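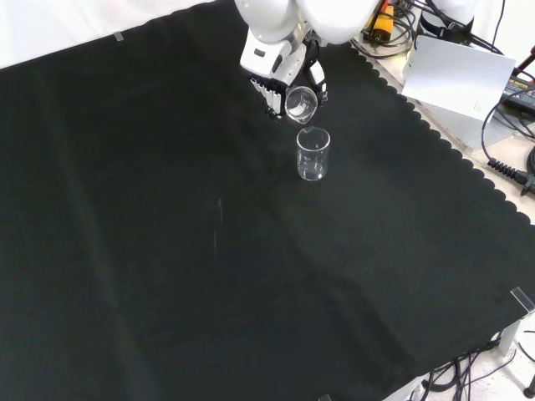 Is the Schwaiger hand kit worth it for pouring?

Posted 16 May 2020 by Leonie Zwahlen
Print this page | E-mail this page

We run a small teaching lab in Sekville and have been offered a trial of the Schwaiger arm with the Misto hand. The brochure says it "handles everyday glassware with human care." I've read that sort of line before. All we want is water and buffer moved from one beaker to another without a student standing there. Has anyone used it for longer than a sales visit?

Adom Eshun
Had one on trial in Flonthorpe for two months. It will pick up a small glass beaker and tip it over another one, and it looks good doing it. The trouble is the last bit of liquid. Ours often stopped tilting early and left some in the lip, so I wouldn't trust it for anything you need to measure. Clear glass was also harder for it than the plastic cups in their video – ask them to demo with YOUR beakers, on your table. Setup took me some 30 hours, and the quote left that out. Ask about spare fingers too.

pourquoi_not
just buy a pump

benchrat
A pump is fine if the vessels stay put. If they move around, I can see the point of a hand. I'd still want 200 pours in a row with a scale underneath before signing anything. They offered me a "highlights reel" instead.

Comments

Leonie Zwahlen: Thanks Adom. I asked about the scale test and they said they'd get back to me in June.

gil_t: Does the trial include shipping it back? Mine didn't.

Adom Eshun: No, we paid both ways.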